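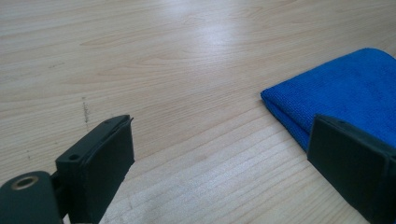 Ticket: Prusura router drops the office printer overnight
Status: Open, awaiting test result
Hardware: Prusura home router, Bridum laser printer (Wi-Fi only), 2 laptops

Symptom. Printer prints normally during the day. After the router's nightly restart it shows as offline on both laptops. The printer panel still reports a full Wi-Fi signal. Power cycling the printer restores service until the next restart.

Checked so far:

Router log shows the printer requesting an address at 3:17 a.m. and getting one. The address changes most nights. Last night it went from .100 to .101.

Ping to the new address answers. Ping to the old address times out. The laptops keep sending jobs to the old address - the queue fills and nothing is returned to the user except "offline."

Removed the printer on laptop A and added it again by name instead of address. Survived one restart, failed on the second. Laptop B left unchanged for comparison, failed both times.

Printer firmware is current. Router firmware was one version behind and has been updated. No change in behavior.

Disabled the 5 GHz band for one night. No change. Band re-enabled.

Turned off the nightly restart. Printer stayed online for nearly 17 hours, then dropped when the lease ran out and a new address was issued. The restart is therefore a trigger only.

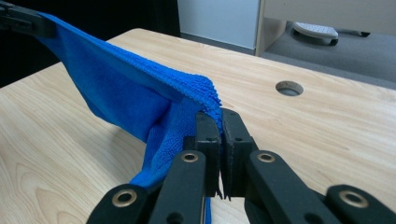

Zeleke: I had the same pairing of router and printer and went through all of this. Reserve the address in the router under LAN, Address Reservation, but pick one outside the automatic pool. If you reserve inside the pool, the Prusura will still hand it to something else while the printer is asleep. Then delete the old port on each laptop. Windows keeps it even after you remove the printer.

Update. Pool shortened to end at .100, printer reserved at .101. Old ports deleted on both laptops, printer added again by address. Test page OK from each. Nightly restart turned back on.

Remaining: the Rakateck scan utility on laptop B stores its own copy of the address and has to be edited by hand. Not done yet.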